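Search this site Go Search

Against the Sorting Bin

Sep 24, 2022

The usual advice for clearing a table is to fetch one large container and put everything in it. I think the advice is poor. It measures the result by visible tabletop and ignores the condition of the contents.

Consider an ordinary mixed load: a sponge, a crumpled cloth, a cup, something yellow and banana-shaped, a heap of something brown and shriveled. These items have different destinations. A single bin gives them the same one.
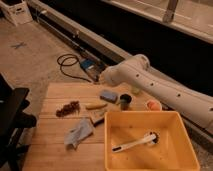
Mixed items on a plank tabletop, with the bin at lower right.

The Prinaretti method, taught in Vustholm since February, allows 17 minutes per table and counts the job finished when the surface is bare. By that standard a full bin is a success. The second sort, in which the bin is emptied and each item goes to the sink, the shelf or the trash, does not appear in the allowance. I timed mine at 11 minutes. It should be charged to the method.

My preference is to restrict the bin to one class per pass. Cleaning tools go first. They are few, they share a destination, and a long-handled brush takes up more table than its use justifies.

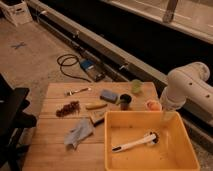 White long-handled brush in the bin; cups, bowl and sponge still on the table.

Food and anything resembling it goes second, in a separate container. Cups and other open vessels should be carried upright and never binned. Cloth goes last. It can wipe the boards before it leaves, and the seams between planks hold crumbs that a quick pass will miss.

Flatware is the weak point of my scheme.
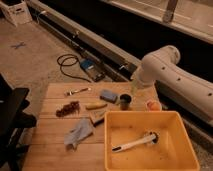 A lone fork does not merit its own pass, and putting it in with the brushes breaks the rule. I carry it by hand with the cups and accept the inconsistency.

The objection from Iston is that separate passes mean more walking. They do. I would still take the extra trips over a bin that has to be sorted at the sink.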